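Bullholm Names Its First Head of Partnerships

Hrvoje Kovačević joins from Jidero, brings own stapler

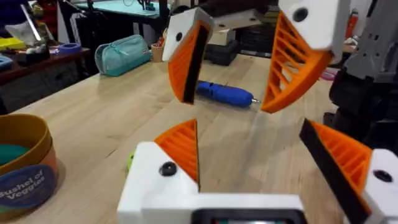
He starts on 6/10/25, and if you've ever tried to get a reseller agreement signed by us you will understand why the sales floor clapped. Until now partnerships at Bullholm lived in a shared inbox. When we handed it over it held 62 unread messages, one of them from a firm that has since been bought by another firm that had also written to us.

Hrvoje spent his last few years at Jidero, where he took the reseller list from 41 names to 300 and, he says, met most of them at the same airport hotel. Before that he sold ad space for Begay, a job he describes as "mainly parking."

His first task is the Fisteck renewal, now in its third draft and its second font. After that he'll be building a small team for mid-size accounts. Two roles open in October, and both job ads will be shorter than the last one, which ran to 40 bullet points and asked for "comfort with ambiguity" twice.

If you have a partner lead sitting in a drawer, send it to him directly. The shared inbox closes at the end of the month. Please stop giving it out at trade shows.

Contact the newsletter desk | © Bullholm | Back to top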